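Simulation > Tools > Reviews > Indoor navigation

Bridow Rulecheck: a compliance kit for simulated indoor robots

Fri 29 May
By Isla Mowat

Bridow Rulecheck is a set of written motion rules, a checker that reads simulator logs, and a small library of furnished homes to run them in. It is sold to teams who train or test mobile robots indoors and need to show that the robot behaved acceptably on the way to its goal. I have been using it since March on a wheeled base with a forward camera, alongside our own test scripts, and this review covers the rules, the checker and the homes in that order.

The rule book is the best part. It is short, plainly worded and divided into 11 rules. Each has a number, a statement, a measurable limit and a note on what evidence the log must contain. The rule on doorways is typical. It defines the approach zone, the crossing and the exit zone, sets a speed ceiling for each, and requires that the clearance to both jambs and to the door leaf be logged at every step of the crossing. The leaf is treated as a movable obstacle even when the scene file marks it as fixed. That is the right call. We had been treating open doors as walls, and a policy trained that way will happily brush one.

Limits are given as defaults and can be tightened without comment. Loosening one requires a written reason in the project file, and the reason is printed on the report next to the result. I would like to see this copied by other tools. It costs a minute and it stops the quiet drift that sets in when a team is close to a deadline and one rule keeps failing.

Two rules need work. The rule on stopping distance assumes a flat floor with uniform friction and says so only in a footnote. The rule on blind corners asks the robot to slow down when "the space beyond is not observed," but it does not define observed. The checker applies a depth threshold that appears nowhere in the text. A written rule and its implementation should agree, and where they cannot, the text should say which one governs.

The checker runs from the command line or as a step in a build. It reads the pose log, the contact log and the scene file, and it returns pass, fail or not assessed for each rule. "Not assessed" is used properly. If the log lacks a field, the checker will not guess, and a run with any rule in that state cannot be marked compliant. Our first batch came back almost entirely not assessed, as we were logging contacts only when the force passed a cutoff. Rulecheck wants all of them.

Reports can include the camera view at any flagged step. I found this more useful than the tables when discussing a result with people who do not read logs. It also makes the limits of the rendering plain, and anyone setting acceptance rules on camera input should look at these views before trusting a number. 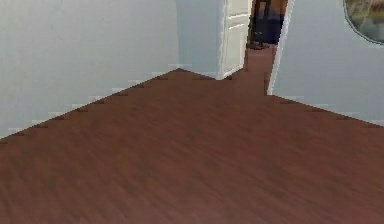 Scene fidelity

The homes are adequate for motion rules and weak for perception rules. In the view printed here, the baseboards come out as stair-stepped notches along the base of the gray walls, and the wood-grain floor goes soft toward the viewer. What stands in the room past the open white door is too blurry for me to name with confidence. None of this affects a clearance figure, which is computed from geometry. It does affect any rule whose evidence comes through the camera. A floor-edge detector tuned on a jagged baseboard is tuned on an artifact, and a pass obtained that way says little about a real hallway.

The rule book has one paragraph on this, and it should have a section. My recommendation is to record render resolution and texture settings with every run, to hold them constant within a comparison, and to refuse to compare runs where they differ. Rulecheck logs the resolution. It leaves the texture settings to the user.

Wall decoration deserves a note as well. A round framed item on a wall may be a mirror or a picture, and from a partial view it can be hard to say which. The two are different cases for a depth sensor on a real robot. The scene files have a material tag for this purpose, but it is optional, and the checker raises no warning when it is missing. It should be required.

Door state is handled better. Each door has a stored angle, and the checker compares the angle at the start and end of the run. Any change without a logged contact is reported as a scene fault, separate from the robot's results.

Setup and support

Installation was routine. The license is per project, with three seats included. Documentation is complete for the checker and thin for the scene format, and I had to open a supplied home to learn how thresholds between rooms are tagged. I sent 7 questions to support and had usable answers to all of them, though the one on the depth threshold was answered with the number and no reason for it.

Import from other simulators works through a converter. Logs from Korkasmont came across cleanly. Logs from Lemon lost their contact normals, which puts three rules into not assessed until the export settings are changed by hand. The fix is in the release notes and ought to be in the manual.

Verdict

Buy it for the rule book and the checker. The written-reason requirement and the strict use of not assessed are good practice, and both can be adopted by a team that never runs the software. Treat the supplied homes as a place to test motion – clearance, speed, contact, door handling – and bring your own scenes for anything that depends on what the camera sees. I will look at it again when the blind corner rule has a definition.

Related reviews
Korkasmont log viewer: second look
Magalhães scene converter
Writing speed limits for shared hallways
Lemon contact export settings compared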